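Stitumow Slope Watch: Frequently Asked Questions

Last updated June 2023

What is Slope Watch?

Slope Watch keeps track of slow ground movement on the hillsides above Stitumow and the Carner valley. We read instruments, collect reports from residents, and post a notice when a slope starts moving faster than usual. The area we cover is home to some 4000 people, most of them along Feltano Road and the streets below it.

Do you predict landslides?

No. We can say that a slope is moving, how fast, and whether the speed has changed since the last reading. We can't say what day it will fail, or if it will fail at all. Some slopes in Carner have crept downhill for decades without a slide.

What do the notice levels mean?

Level A means normal movement for the season. Level B means movement is above normal and we are reading the instruments daily. Level C means we have asked the county to consider closing a road or trail. Evacuation orders come from the sheriff and never from us. If you get an order, follow it, whatever our page says at the time.

How many stations do you have?

We have 21. Most are on the Feltano slope, with the rest split between Carner Ridge and the old quarry at Joo. Each station has a rain gauge and either a tilt sensor or a wire across a known crack. The station at the quarry was replaced in March after its enclosure leaked, so there is a gap in that record.

Why does the website show different numbers from the radio?

The website updates every hour. The radio reads a summary that we send out in the morning, so by evening it may be out of date. Rainfall on the website is also given for each station, while the radio gives the valley average.

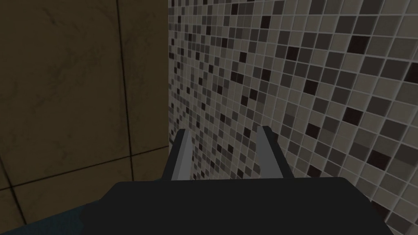

Gripper fingers and mosaic tile wall, computer rendering

How much rain does it take to start a slide?

It depends on how wet the ground already is. A heavy storm in the fall, when the soil is dry, may do nothing. The same storm in late winter can start shallow slides in a few hours. Deep slides react more slowly and sometimes speed up days after the rain has stopped. This is why a notice may stay at Level B during a week of sunshine, and we get more calls about that than anything else.

Can an earthquake set one off?

Yes. Shaking can loosen rock and soil even in dry weather. After any earthquake that is widely felt in the valley we read all stations and walk the Feltano slope before changing or confirming the notice level. Stay off steep trails and away from road cuts until that has been posted.

I found a crack in my yard. Is it serious?

Maybe not. Clay soil shrinks and cracks in dry weather, and those cracks usually form a net pattern and close up when it rains. Please report a crack if it runs in one long line or curve across the slope, if the downhill side has dropped, or if it is more than 2 inches wide. Also report new leaning fences or trees, doors that have started to stick along with cracks in the wall, and springs or wet spots where there were none before.

How do I measure a crack?

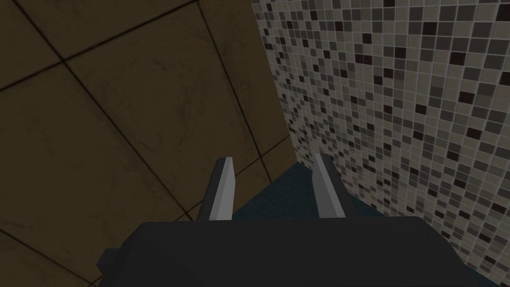
Drive one stake into firm ground on each side of the crack, far enough back that the edge won't crumble, and measure between them once a week. Put a nail in the top of each stake and measure from nail to nail. The measurement you want is the clear space between two separate points. Many garden stakes narrow toward their tips, so a tape held at a different height each week will give you a different number even if the ground has not moved. Write down the date, the distance, and whether it rained that week. Don't measure during a storm.

Can you put an instrument on my property?

Sometimes. We have a small number of crack gauges to lend, and they go first to homes directly above or below a slope at Level B. There is a deposit of $80, returned when the gauge comes back in working order. You will need to let us in to read it, and we ask that you keep dogs away from the wire.

Does a Level B notice affect my insurance?

We don't share addresses or resident reports with insurers. The notices themselves are public and anyone can read them. Many homeowner policies leave out earth movement, so read yours and ask your agent about it in writing.

Can I look at old readings?

Yes. Monthly files are on the data page. Early files are scanned paper sheets and some are hard to read. Distances before the changeover are in inches and later ones are in millimeters. The column heading tells you which.

Who do I contact?

For reports and gauge loans, write to Yu-na Yook at the Slope Watch office, or use the report form. If the ground is moving now, or you hear cracking or rumbling from the slope, leave the area and call 911.

Related items
Station map and hourly readings
Crack report form
What to do with gutters and drains on a steep lot
Carner Ridge trail closures
Joo quarry station back in service
Notice level archive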